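How to Paint Plain Craft Cubes in One Solid Color

I get asked about painted blocks more than anything else on this page, so I finally wrote the whole thing down. You need small cubes, sandpaper, primer, acrylic paint and a matte sealer. My cubes come in a bag of 25 from Trosto, but any craft store has them.

Start with the edges. I use 320 grit and go over every edge and corner until nothing feels sharp in my hand. Don't get carried away - you still want it to stack! Wipe off the dust with a damp cloth and let the cube dry.

Next comes one thin coat of primer, and then the color. Blue is my favorite to start with, a good deep royal, because it covers beautifully and hides my wobbly brushwork.
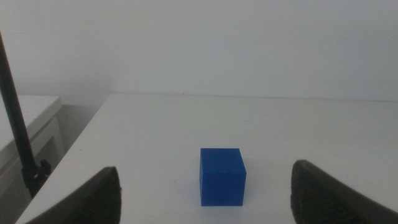 I do 3 thin coats and let each one dry completely. Paint the top and the sides, wait, flip it over and do the bottom. If you rush the flip you'll get a fingerprint (ask me how I know), and then you're back to sanding.

For a little set I like red, green and blue together. Wash your brush really well between colors, or better yet keep one brush for each. Red sneaks into everything. 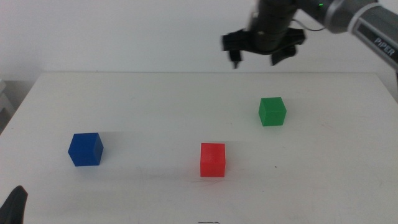
Sealer goes on last, and matte is the one I reach for every time. Gloss looks fun in the can but it shows every scuff. Leave the cubes overnight on wax paper, turn them once in the morning, and give them another day before you stack them or they'll stick together.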